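Jatoi Fabric Steamer, Model 2244
Section 4: Before the first steaming of knit fabrics
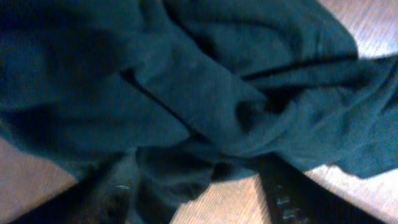
Severyn Horobets wrote to us that his first knit pullover came out with a shiny mark on the sleeve, and he asked if the steam plate was too hot. In his case the plate was set correctly, but it was pressed on the fabric. With knits, the plate must stay a small distance away. Please read this section fully before you begin.

4.1 Filling the tank

1. Disconnect the power cord from the wall.
2. Turn the tank cap to the left and lift it out.
3. Pour in 200 ml of cold water. Do not go over the upper line.
4. Close the cap until you hear a click.
5. Dry the outside of the tank with a cloth.

Note: If the water in your area is hard, mix it half and half with distilled water. Do not add perfume, starch or vinegar.

4.2 Heating

1. Place the steamer upright on its stand.
2. Connect the power cord and press the main button one time. The light will blink red.
3. Wait until the light is green and does not blink.
4. Hold the steamer over a sink and press the trigger for a few seconds. The first steam can carry drops of water.

Caution: Never point the steam at a person or an animal. Do not steam clothes while somebody is wearing them.

4.3 Steaming the garment

1. Check the care label. If it shows a crossed iron with crossed steam lines, do not continue.
2. Shake the garment and open all folds with your hands. A garment that was stored bunched up needs more time, and deep creases should be done last.
3. Lay it flat on a towel. Do not hang heavy knits, they can stretch at the shoulders.
4. Turn the dial to 2 (Knit).
5. Keep the plate 36 mm above the fabric. The plastic spacer in the box has this length.
6. Move slowly from the collar to the bottom, always in the same direction.
7. Let the garment lie for 13 minutes before you fold it or wear it.

Note: Dark colors show shine marks more easily. Turn these garments inside out and try a hidden place first, for example the inner side of the hem.

4.4 After use

1. Press the main button until the light goes off.
2. Disconnect the power cord and let the steamer cool completely.
3. Empty the tank. Old water left inside can cause brown spots at the next use.
4. Wind the cord loosely. Do not wind it on the hot body.

The spacer can be ordered again from the Dusgate spare parts desk. Cleaning of the steam plate is explained in Section 5.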